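Lecture 6: Getting gripper pose from marker cubes

Reading: chapter 4 of the course notes, up to the part on hand-eye calibration. Deepak Khurana's slides cover the same ground with more math.

The planner wants one pose per gripper per time step. We get it in two stages. The detector finds the square codes on each cube and returns their corners in pixels. The solver then fits the known cube geometry to those corners and gives position and rotation relative to the head camera.
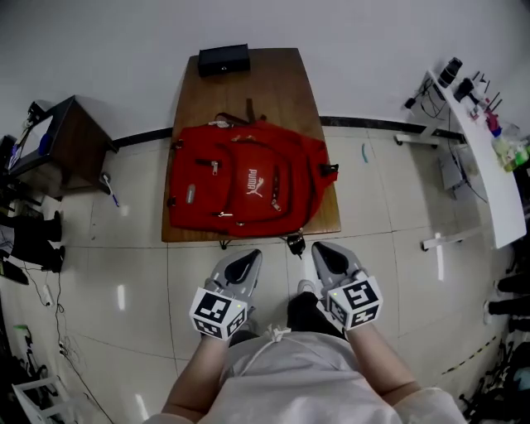 Jolldale, November

Each hand-held gripper carries its cube near the wrist. With the backpack task, keep these points in mind:

One visible face is enough for a pose, but the rotation can flip. Two faces fix this in most cases.

Reject any fit with a reprojection error over 2 pixels.

Gaps shorter than 80 ms are filled by interpolation. Longer gaps split the episode.

Left and right cubes use different code IDs. Check the config before you run the solver.

Lab work: run the Mutero tracker on the 50 backpack episodes and plot the error for each hand. Send questions to Lingyun Hou.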